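Wumirby Line-Following Study: Frequently Asked Questions

What is the Wumirby study?

Wumirby is a research project of the Robles Laboratory on robot handling of narrow features, such as seams, edges and thin lines. It examines whether a robot can keep its gripper centered on such a feature using only a camera mounted near the fingers. The principal investigator is Purificación Benítez. Charalambos Michailidis is responsible for the control software.

What does the method consist of?

The method has two stages. In the first, the software estimates the position and angle of the line in the camera view. In the second, it corrects the sideways position of the gripper before any closing motion is permitted. No model of the workpiece is supplied in advance.

Why is the camera placed so close to the gripper?

A close view keeps the fingertips and the line in the same picture. The offset between them can then be measured directly, and small errors in the calibration of the arm have less effect on the result.
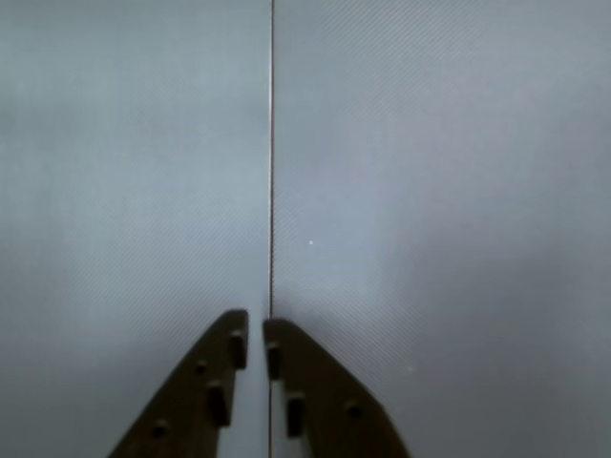

Gripper view of a thin vertical line between the two fingertips, against a finely textured surface.

Does surface texture affect the result?

Yes. Fine diagonal patterns can produce false edges, particularly under uneven lighting. The software therefore gives preference to lines that extend across the full height of the view. Small bright specks are disregarded.

How many trials were carried out?

The published result is based on 50 trials for each of three lighting conditions. Trials in which the line was lost were kept in the data set and are reported as failures.

How long does a correction take?

A typical correction takes about 2 seconds. Larger starting offsets require more time, and the arm is limited to a low speed throughout.

Can the method be used with other grippers?

It has been tested only with two-finger grippers. The fingertips must remain visible to the camera, and their position in the view must be recorded again whenever the fingers are replaced.

What are the known limits?

The method assumes a line that is close to straight. Sharp curves, crossings and branching seams are outside the scope of the present study. Contact force is not measured.

Are the data and software available?

Trial records may be requested from Trinidad Barrios at the Hullomwood office. Applicants should state their institution and intended use. The control software is expected to be released in November under the name Wenudis.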